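Kwofie Community Garden: Questions We Keep Getting

Updated Jul 20, 2026

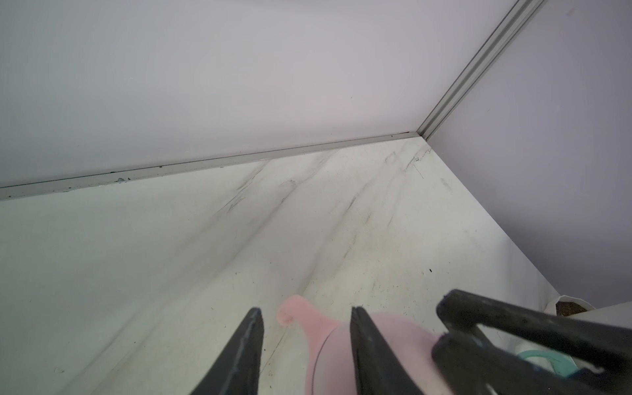

How long is the waiting list?
There are 71 names on it and 70 plots. You can do the math, and so have they.

Can I water my neighbor's plot while they're away?
Yes, if they asked you. Two people "helping" the same zucchini is how we got the swamp by the gate.

What does a plot cost?
$124 a year, water included, sunshine subject to availability.

Why was my mint removed?
Your mint was in three other plots. Grow it in a pot.

May I bring my dog?
On a leash, on the paths. The lettuce people have long memories.

When can I run the hose?
Before 10 a.m. or after 6 p.m. through the end of July. Watering cans are fine at any hour.

Who takes the extra tomatoes?
The Lasia Street food pantry, on weekday mornings. Please stop leaving them on parked cars.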